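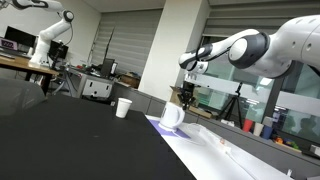
Search the forum Search Advanced

Farine v Wercombe: does "open" mean anything any more?

Posted January 5, 2023 by oldstatutebook

Read the appeal judgment last night, all 97 paragraphs of it. For those who haven't, the scheme gave rate relief to any shop "open to the public on the relevant date". Farine had its doors locked that day for a boiler repair. Council says no relief. The first judge agreed with the council, and now the appeal court says a shop can be open while it is shut.

I'm not against the bakery getting its money. I just don't see how you get there from the words on the page. If the council had meant "normally open" it could have written that. What is the point of drafting anything?

marginal_note wrote:
You've left out clause 9, which says the relief is for "businesses trading in the town centre". Read the two together and it's plain enough what sort of shop they had in mind. A barrister's office with a locked door at midnight is still open for business in the ordinary sense. My dentist is "open" at lunchtime and I can't get in then either.

oldstatutebook wrote:
Clause 9 says what the relief is for. It doesn't say who gets it. And your dentist is closed at lunchtime. There's a sign.

tuppenceworth wrote:
I'm with the OP on the reasoning and probably not on the result. Paragraph 41 bothers me. The court says the council's reading would be absurd, so the council can't have meant it. Fine, but councils mean absurd things all the time, I've sat through the meetings. "I think this is silly" and "they didn't intend it" are two separate claims and the judgment slides from one to the other without stopping.

marginal_note wrote:
> councils mean absurd things all the time

No argument there. But the court is entitled to start from the assumption that they don't. It's been doing that for a very long time. Zasomar went the same way on "resident" and I don't remember this much fuss.

kerbside wrote:
Zasomar is different. The tenant there was in hospital and the agreement had a line about temporary absence. Nothing like that in the Wercombe scheme. People keep citing it as if it settles this and I doubt half of them have opened it.

Also, has anyone asked what this costs? The local paper said over 3002 shops could now put in a claim. I don't believe that figure for a minute, there aren't that many in the whole district.

tuppenceworth wrote:
It came from the council's own press office, so draw your own conclusions. Haverford has nearly the same wording and got 179 late claims in total.

marginal_note wrote:
Different rules on deadlines in Haverford, so I wouldn't lean on that.

oldstatutebook wrote:
The cost is beside the point anyway. Either the words cover a locked shop or they don't. If the answer depends on whether we feel sorry for the shop, then the next case is a betting office and I'd like to see how generous everyone is about "open" then.

marginal_note wrote:
Same answer for the betting office. I'd give it to them.

oldstatutebook wrote:
You might. I'm less sure about the court.

kerbside wrote:
Does anyone know if the council is asking for permission to go further? There was nothing on its site when I checked, only the old guidance, still with the old reading in it.

tuppenceworth wrote:
Not that I've seen. Deadline is later in January, I think, but check that before you rely on it.

Contact us | Terms of use | Copyright the forum owners and individual posters | Back to top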